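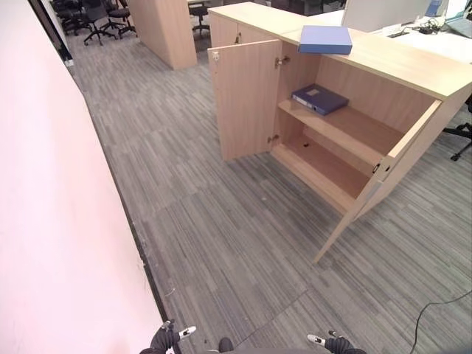 Wiren, October

Setting up a running-number register for paper files

131 shares
2 comments

A small office usually files by name until the names stop working. A supplier is taken over, a client marries, a project begins under one title and ends under another, and the same correspondence can then be in any of several folders. A running-number register avoids this. Each file gets the next free number when it is opened and keeps that number until it is destroyed. Everything that might change, such as the title, the person responsible and the shelf it stands on, is written in the register, where it can be altered without touching the file.

The method described below is the one in use at Hollmann, a surveying practice with a second office in Breder. It needs a spreadsheet, a label printer or a steady hand, and a few days with the existing papers. It does not need special software. An office that already has a working document system for its electronic records can run the paper register alongside it and cross-refer by number.

Before you start

Decide what a file is. In this scheme a file is one body of papers about one matter, opened at a known time and closed at a known time. It may take up part of a binder, a whole binder or several. Standing reference material (catalogues, manuals, standards) is left out of the register altogether and kept on its own shelf.

Decide who may issue numbers. One person and one deputy is enough for most offices. If two offices share a register, give each its own prefix letter and let each run its own sequence. Sharing a single sequence between sites leads to duplicate numbers sooner or later, usually when the connection is down.

Decide on retention periods before any labels are printed. Legal minimums depend on the country and the type of record, so take them from your accountant or solicitor and write them into a one-page schedule. The schedule should list record classes, the period for each class, and the event that starts the clock. "End of contract" and "end of financial year" are different events and should not be merged to save a line.

The register

Use one row for each file. The columns below are the minimum:

Number. The running number, entered as text so that leading zeros survive.
Title. Plain words, most specific first. "Undora, north boundary, resurvey" is easier to find than "Resurvey of the north boundary at Undora".
Class. The record class from the retention schedule.
Opened. Year and month.
Closed. Year and month, blank while the file is live.
Review. Year in which the file is due for a decision. This is calculated from the closing date and the class.
Location. Cabinet and shelf.
Parts. How many binders or boxes the file occupies.
Related. Numbers of any connected files.
Notes. Former titles, missing papers, anything a later reader would need.

Lock the Number column once it has been filled in. Sorting is the most common cause of damage to a register of this kind: someone sorts the Title column without the others and saves the result. Convert the range to a proper table, or use filtered views and forbid sorting entirely.

Choose the width of the number at the outset. Four digits will suit a small office for many years. Write them without a separator on labels, so that the file spoken of as 1,666 is labelled 1666 and entered the same way.

Do not build meaning into the number. It is tempting to include the year, the department or the client code, and each of these will be wrong for some file within a short time. The number identifies the file and carries no other information. The exception is the site prefix mentioned above, which records where the number was issued and so cannot become false.

Registering what you already have

Work shelf by shelf, from the top left, and register files in the order in which they stand. There is no advantage in sorting first. Sorting takes longer than any other part of the job and the register makes it unnecessary.

1. Take down one binder or folder. Read the spine, then read the first and last sheets. Where they disagree, believe the sheets.

2. If the contents concern more than one matter, separate them with card dividers and treat each as its own file. Separate them physically only if one is closed and another is live.

3. If the contents belong to a file already registered, mark them as a further part of that file. Parts are written after a stroke: 0412/1, 0412/2.

4. Enter the row. Complete the Title, Class and Opened columns at once. Closed can be left for a second pass if it needs looking up.

5. Apply a temporary label in pencil.

6. Return the file to its place.

Leave duplicates and obvious waste where they are during this pass, and put a note in the Notes column. Throwing papers away while registering them slows the work and leads to poor decisions at the end of a long afternoon. Disposal is a separate job.

Friederike Grube, who set up the Breder register, recommends a limit of 50 files in one sitting. Her own error rate rose sharply after that point, mostly through transposed digits. A second person reading the numbers back at the end of each sitting catches almost all of them.

Labels

Print the permanent labels only when the whole backlog has been registered and checked. Each label carries the number in large type, the part number if there is one, and the title in small type below. Leave the retention date off. It changes when a file is reopened, and an out-of-date label is worse than none.

Place labels at the same height on every spine. Binders with a clear pocket take a printed card. On plain board use a permanent paper label and press it down along all edges. Clip-on holders work loose in time and should be avoided for closed files.

Old spine titles may be left in place if there is room for both. People who have used the files for years will look for the old wording for some months, and there is no harm in letting them find it.
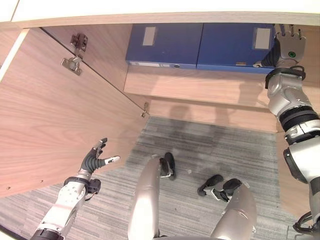

Blue file boxes side by side on the upper level.

Shelving and location codes

Give every cabinet a letter and every shelf a number counted from the top. The location of a file is then a short code such as C2. Mark the code on the inside of the cabinet, on the shelf edge, where it can be read with the doors open.

Do not record positions within a shelf. A shelf holds few enough binders to be scanned by eye, and exact positions have to be corrected every time something is moved.

Live files should go at a height between the waist and the eye. Closed files can go above or below. Leave a quarter of each live shelf free for growth. If a shelf is adjustable, set its height for the tallest binder in use and keep the same setting in every cabinet, so that a full shelf can be moved across without rearrangement. Check the maker's load figure before filling a wide shelf with lever-arch binders, which are heavier than they look.

Lockable cabinets should be reserved for the classes that need them: personnel, medical and some contract files. The register shows the location of these files but should give them neutral titles. Keep the key list apart from the register.

Taking files out

Use an out-card. It is a stiff card a little taller than the binder, ruled into three columns for number, borrower and month. The borrower fills it in and leaves it in the gap. On return the line is struck through and the card goes back to the front of the shelf.

An electronic loan column in the register is possible but tends to be neglected. The card is in the borrower's hand at the moment the file comes off the shelf, and compliance is better as a result. At Hollmann the loan column was tried for a year and then dropped.

Closing, reviewing and destroying

A file is closed when the matter ends. Remove duplicates, take out loose staples and plastic pockets, enter the closing month and check that the review year has been calculated. Move the file to the closed shelves and change its location in the register.

If papers arrive for a closed file, do one of two things. A single late letter is added and noted. Where the matter has begun again, open a new file with a new number and fill in the Related column in both rows. Reopening an old number confuses the review year and should be a rare exception.

Once a year, filter the Review column for the current year. Print the list and pass it to whoever is responsible for each class. There are three permitted answers: destroy, keep for a stated further period, or keep permanently. An unanswered line counts as "keep for one further year".

After destruction the row stays in the register. Enter the month and the initials of the person who authorised it, and clear the location. The number is never issued again. A gap on the shelf with a row to explain it is evidence that the papers were dealt with properly, and auditors will sometimes ask for exactly that.

Backups

Save a dated copy of the register each month — a read-only copy is best — and print it once a year. File the printout under number 0001, which should be set aside for the purpose before the first binder is registered.

Common faults

Two files with the same number: leave the older one alone and give the later one the next free number. Note the change in both rows.

A number with no file: check the out-cards, then the shelves on either side, then the desk of the last borrower. If the file is still missing after a month, write "missing" in the Location column with the month.

A file with no number: register it as new, even if it is plainly old. The Opened column takes the month of the earliest paper.

Titles that cannot be found by searching: add the words people are using to the Notes column. Leave the title as it is unless it is wrong.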